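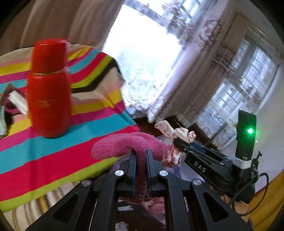

Pink knit in the pads, patterned cloth in the second gripper, window doing what windows do.

Subject: Re: [handheld-grips] Jirton pads or Nakano pads for soft stuff?

> Hello list,
>
> We're putting together a pair of hand-held grippers for recording
> household jobs: folding, sorting, putting clothes away. The arms
> won't arrive before February, so for now people do the moving.
>
> I've read the old thread on pads and came out less sure than I went
> in. Half of you say the stiff Jirton pads are fine on cloth if you
> squeeze properly. The other half say get the soft Nakano ones and
> stop suffering. Has anybody tried both on the same clothes with the
> same person holding the thing? Most of the numbers in the archive
> are for wooden blocks, and I don't own a single pair of wooden
> block socks.
>
> Second question. We can afford the Işık wide camera or the Işık
> narrow one, but not both. The narrow one has the nicer picture. Is
> there a reason everybody seems to buy the wide?
>
> Third, is the Sindport logger worth the money for two grippers, or
> should we just record each side on its own and line them up later?
>
> Thanks, and sorry for asking three things in one message.

Three things in one message is restrained by the standards of this list. I'll take them in order and then add a fourth you didn't ask for.

Pads. I was in the "squeeze properly" camp in that old thread, at some length, so please enjoy the following. We ran both sets on the same small pile of knits and thin fabrics, same operator (me), same pair of grippers, swapping pads at lunch. Each item got 10 tries per pad set. A try was pick it up, move it across, put it down, let go. I wrote a failure down if I dropped it, grabbed a fold I didn't mean to grab, or couldn't get it to let go of me.

On fuzzy knits the two sets are closer than I expected. Anything with ribs gives a stiff pad something to bite on, and the Jirtons held knits like the pink thing in the photo about as stubbornly as a toddler would. Where they lose is smooth thin cloth. You close on it, it looks held, you lift, and one layer slides out past the other like it has a bus to catch. The Nakano pads did that far less. On the thin stuff I dropped 3 with the Nakanos, and stopped counting the Jirtons out of loyalty to my earlier emails.

The price of the soft pads is letting go. They cling. With fuzzy yarn you open the jaws and the item stays on one side, and you end up wiping it off on the other gripper, which then shows up in your recordings as a skill. If you train on that you will get a robot that wipes its hands on its colleague. They also collect lint at an impressive rate. Wipe them every time you change item, or you'll be comparing clean Jirtons with felted Nakanos, and that was my first afternoon's data.

So, for clothes: Nakano. For a mixed house set with cups and boxes in it I'd still start with the Jirtons, as they're easier to keep clean and don't squirm when you twist something heavy. Yes, I know what I wrote last time.

One more thing about knits. Don't chase the middle of the item. A narrow fold with the rest of it spreading out on either side is a perfectly good grip and much easier to get twice. My best clips all look a bit careless.

Camera. People buy the wide one because of the second gripper. With one hand working alone, the narrow Işık is lovely and I'd keep it. As soon as both hands are on the job you want each view to hold the other gripper and what it has hold of, or you can't tell from the clip why the cloth suddenly moved. The wide view gives you dark corners and the linkage takes up a fair part of the bottom. I've stopped minding. What I do still mind is bright windows. Ours goes close to pure white and the exposure sulks for a moment each time I turn past it. Fix the exposure by hand if your firmware allows it, and set it for the table. The Işık default was set by somebody who admires curtains.

Check your opening width with the wide lens too. Ours are set to 90 mm and it looks like a lot more on screen, so new people don't open far enough and poke things.

Logger. We did the line-them-up-later method for a while. You clap the jaws together at the start, find the clap in both recordings, and promise yourself you'll write a script. We got to 296 clips that way and I did the last batch by eye, with tea. The two sides drift apart over a long take, and with cloth passing from one gripper to the other that drift lands exactly where you care. The Sindport box fixed it. Its manual is a leaflet, and the leaflet is mostly about the warranty, but it keeps both sides together and I haven't had to look for a clap in weeks. For single-hand clips I wouldn't bother.

The fourth thing is cables. Leave a loop at the back of each gripper, big enough that you can roll your wrist all the way over, and tape the strain somewhere it can't reach the fabric. I lost a good take to a sleeve that had quietly adopted the cable. Too tight is just as bad, as your wrist learns to avoid the pull and then all your clips come in from one side.

I can send the tally sheet off list if you want it. It's a spreadsheet with one tab called "final" and another called "final pads clean", and you want the second. If anyone still has the thinner Nakano pads from the first batch, I'd like to borrow a set and run the same pile again before I put the old ones back on. Mine went through the wash in a pocket and came out a different shape.

--
handheld-grips mailing list
To leave, send a message with "unsubscribe" in the subject to the list address. Sending it to the whole list does not work, as several of you have shown.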